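The March box: snacks, parcels and a very long walk to the post office

Hello again from a slightly chaotic kitchen table! It's Trudy Mahuika here with my usual bit of the newsletter, and this month it's all about our snack swap.
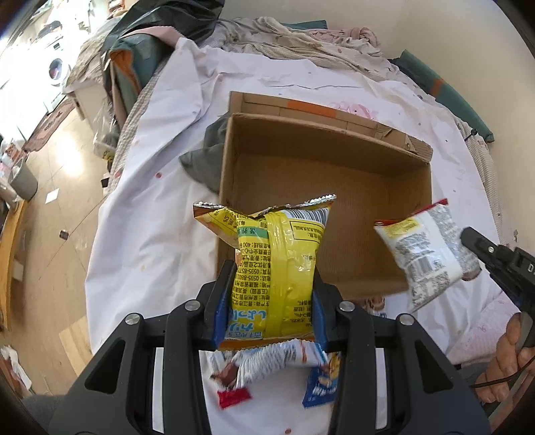 How the swap went this time

For anyone who's new, the idea is simple. You sign up, you get matched with another member, and you post them a box of nibbles they wouldn't find in their own corner shop. We had 59 people join in this round, which is our biggest yet, and I did the matching with a pencil and a very large sheet of paper (never again, I'm learning spreadsheets).

I was paired with Zelia, who sent me the loveliest parcel. There were rice crackers, a tin of mints, some sour plum sweets that made my whole face fold up, and a packet of seaweed crisps I'd finished before I'd even read her letter. She'd written a note for every single thing, saying when she eats it and who got her into it. The plum sweets are what her gran kept in her coat pocket on long bus rides. I've had them in my own coat pocket ever since and I can report that they're excellent at bus stops too.

My box to her was a bit more homely. Ginger nuts, a jar of my rhubarb jam wrapped in two tea towels, oatcakes, fudge, and those little cheese biscuits that never survive the post in one piece. She says the jam arrived fine and the biscuits arrived as crumbs, and she put the crumbs on soup. Good idea, I'm pinching it.

What people liked best

Lots of you wrote in with favourites. Savoury things did much better than sweet, especially anything with chilli or seaweed. Chocolate was a bit of a let-down for some (several bars had melted and set again into odd shapes) so maybe save that for the winter round. Yoo had a box where nearly everything was peanut flavoured and loved all of it, so please do keep filling in the likes and dislikes form. It does get read! And if you have an allergy, put it in capitals at the top. If you can't read a label, ask your match before you tuck in.

A word about postage

I know, I know. I paid more to send my box than I spent on what was inside it, and I walked 40 minutes to the post office because the one at Dusier has stopped taking parcels after lunch. A few of you asked for a smaller option, so next time there'll be an envelope swap as well: flat things only, up to 7 items, tea bags and stock cubes very welcome.

Do squash the air out of your gaps with newspaper, and write the address on the inside of the lid as well as the outside. One box lost its label in the rain and only got home thanks to a birthday card tucked in with the crisps.

Next round

Sign-up opens at the end of the month. We'll be doing breakfast things, so start thinking about jams, cereals, spreads and whatever you have with your first cup of tea. The tasting evening is at the Stukero hall at half past six, and there's room for 40 of us if we share benches. Bring a plate and something to pass round. I'll be on the door with the last of the plum sweets, if there are any left by then.

Trudy x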